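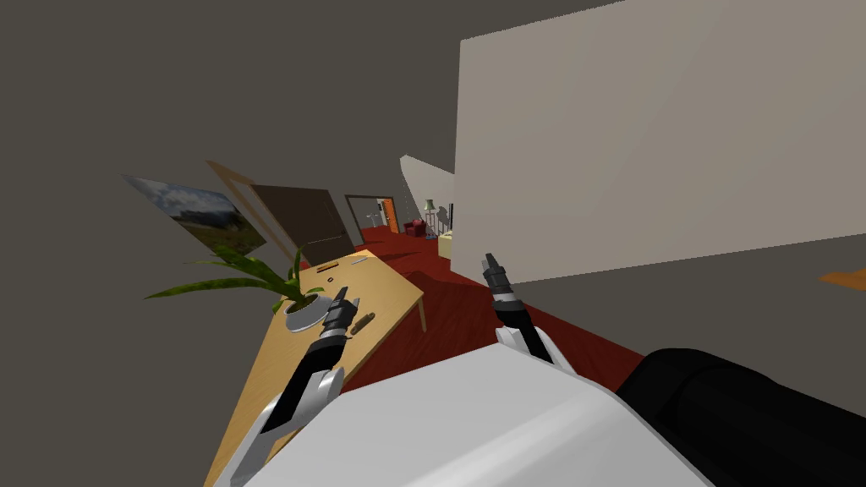 Week 3 handout: notes to the open day at Kerkis

The morning at Kerkis was split into two halves, and the first half was all simulation. Sugeng Kusuma ran it from a desk at the front and put the robot's own view up on the wall screen. Most of you will have noticed the horizon first. The rendered room is tilted well over, so a wall or a table edge is no guide to which way is down, and anyone steering the arms has to work from the joint readings as well as the picture. Look at the left gripper, close beside the potted plant, with a brown cylinder lying on its side in front of it. Write down which of the two you would treat as the obstacle and which as the target, and what the planner would need to know to agree with you.

Terms used on the day

Egocentric view: the view from a camera carried by the robot. Parts of its own body will block it.
Workspace: every point the gripper can reach. It is smaller than it looks on screen.
Self-collision: contact between the robot and itself. Saodah Chong's group checks for this before each move.

The second half was Anatole Lemaire's talk on moving from simulation to hardware. His main point was that friction and lighting are the two things they get wrong most often. Kerkis will run a task 100 times in simulation before trying it on the real arms — nearly 40 of those with the objects shifted from their starting places.

For the tutorial

Bring half a page on one difference between a simulated room and a real one that would matter for grasping. If you missed the visit, see Teguh Lumbantobing for the slides. Reports are due at the end of March, in the usual format, with your lab group's name on the first page.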